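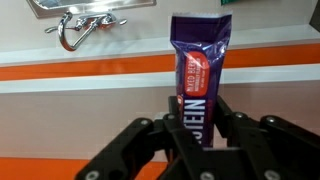 Celeste Orellana wrote to us that a prize for history books should not go only to the books which are pleasant to read, and we have kept her remark in mind during the whole project. She had read our first draft in April and she thought we were too kind to the longlist.

Our group (Valentina Bustos, Leandro Sepúlveda and I, Elba Zapata) studied how the Barrientos Prize for works of history chooses its winner. The prize is worth 2,000 pounds and is given every second year. For the last round 39 books were sent in, and the jury had 2 meetings before it published the shortlist.

Method. We read the public statements of the jury and compared them with reviews in newspapers and journals. Leandro made the table of reviews. Valentina read the longest book, 792 pages on river trade, and her notes are in the annex.

Results. The word "readable" appears in almost every statement of the jury, but the use of archives is mentioned seldom. Books translated into English were on the longlist, but none of them reached the shortlist. We could not find out the reason, as the minutes of the meetings are closed. Florencia Lagos, from the prize office, answered our letter politely and did not comment on this point.

The annex also contains the list of publishers.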